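Keeping Collision Objects and Grasp Targets in Sync in a Simulated Tabletop Scene

By the Lidanora tooling desk
Sunday, September 20, 2020

This tutorial covers one job: getting a motion planner to treat an object as an obstacle while the arm is moving past it, and as something it may touch once the gripper closes on it. We use Iretti for the planning scene and Zeta as the task runner. The same steps apply to most planners, though the names of the calls will differ.

You need a working simulated arm with a two-finger gripper, one outside camera and one camera near the gripper. You should already be able to send the arm to a joint target and have it arrive.

Step 1. Load the scene without any task logic

Start the simulator and let it run for 2 seconds before you read any poses. Objects are often spawned slightly above the table and need time to settle. If you read poses at the first tick, the collision shapes will float and the planner will refuse grasps that are fine.

Open the Iretti scene file and check that each object has three entries:

name: the same string the simulator uses
frame: world, never the camera
shape: a mesh or a list of primitives

A name mismatch gives no error. The planner just creates a second object and leaves the old one where it was.

Step 2. Pick a shape for each object

Use boxes for flat things and convex pieces for anything with a cavity. A single convex hull around a mug or a pitcher closes off the opening, and a rim grasp then fails every time because the finger that goes inside is reported as in collision. Split the wall into segments and leave the middle free. Eight segments is enough for most containers. Add the handle as its own piece.

For long or irregular tools, a padded mesh is simpler than a stack of boxes. Set the padding in the scene file and leave the global value at zero. Otherwise the padding is also applied to the table, and the arm will not come down far enough.

Step 3. Compare both camera views with the planning scene

Put the planner's shapes over each camera view in turn. Pause the simulator first.

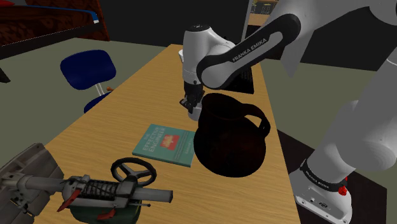
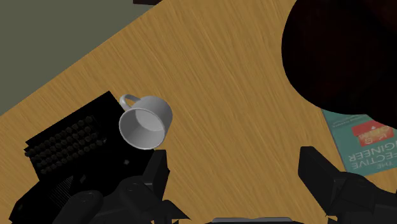
Checking orientation takes longer than checking position, and it is where most bad scene files go wrong. The outside view is good for height and clearance. With the fingers pointed down by the pitcher's rim, you can tell whether the planner's gripper sits at the same height as the rendered one. The close view is better for rotation. The book title is upside down and sideways there, so a box turned by 180 degrees would fit the cover just as well as the correct one. Compare the box's axis marker with the direction of the text before you accept it. Do the same for the mug, where the handle gives you the direction. If the overlay draws the mug upright while the camera looks into its tilted mouth, the quaternion is being dropped somewhere between the simulator and Iretti.

The usual cause is element order. Iretti expects x, y, z, w. Several simulators write w first. An upright object with no rotation will make this very obvious, so test with one of those.

Step 4. Write the allowed-contact rules

Planning for a grasp happens in phases, and each phase needs its own list of permitted contacts. In the Zeta task file, it looks like this:

phase: approach
allow: none

phase: close
allow: left_finger + target, right_finger + target

phase: lift
allow: left_finger + target, right_finger + target, target + table
attach: target to hand

phase: retreat
allow: none
detach: target

Two points about the lift phase. The target still touches the table at the first waypoint, so that pair has to be allowed or the plan will fail at its start state. Limit it to the first few centimeters of travel. After that, remove the pair, or the planner may drag the object sideways.

The retreat phase assumes the fingers are already open. If your gripper opens slowly, add a wait on the measured finger width instead of a fixed delay.

Step 5. Update poses while the task runs

Objects move when they are bumped. Zeta can push poses to Iretti on every tick, but the planner copies the whole scene each time and slows down badly. Push only when an object has moved more than 5 millimeters or turned more than 3 degrees since the last update.

Never push a pose for an attached object. The planner already moves it with the hand, and an outside update will make it jump.

In our test set, 3,044 grasp plans were requested. With poses read once at startup, 2,712 came back valid. We went through the failures by hand, and the largest group was stale poses after a nearby object had been nudged.

Step 6. Set the planning timeout

Start with 520 milliseconds per phase. If the approach phase times out often, look at the scene before you raise the limit. A crowded table with detailed meshes can take several times longer to check than the same table with primitives. The typewriter is a good candidate for simplifying: its rows of keys add a great many triangles, and a box around the whole body is all the planner needs unless you intend to press a key.

Common problems

Start state in collision. The object is attached in the simulator but not in the planning scene, or the other way around. Print both lists.

The plan succeeds but the fingers hit the rim. The opening width in the plan differs from the commanded one. Check whether your gripper driver takes the width per finger or the total between fingers.

The arm takes a long way around. Look for a leftover object from an earlier run. Clear the planning scene at startup, even if you think it is empty.

Plans differ on every run. The sampler is seeded from the clock by default. Set a fixed seed in the Zeta config while you are debugging, and take it out afterward.

Related items

Converting meshes to convex pieces with Diekmann
Zeta task files: phases and guards
Camera calibration in simulation, part one
Iretti release notes, January
Reading finger width from the gripper driver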